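Cables under the office desk

maricruz_m
I want to clean under our desk on Wednesday. The white power strip lies on the floor with all the cables around it, and my broom catches them every time. Should I buy a cable tray?
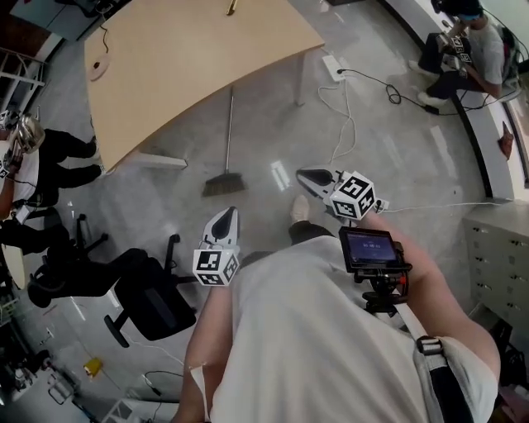

The desk has a round grommet, but only one black cable hangs from it. I looked at the Kalov tray.

oseta20
Skip the tray – use 2 Velcro straps.

maricruz_m
But the strip stays on the floor then?

RMcGrath
I disagree with oseta20. Lift the strip first, then sweep.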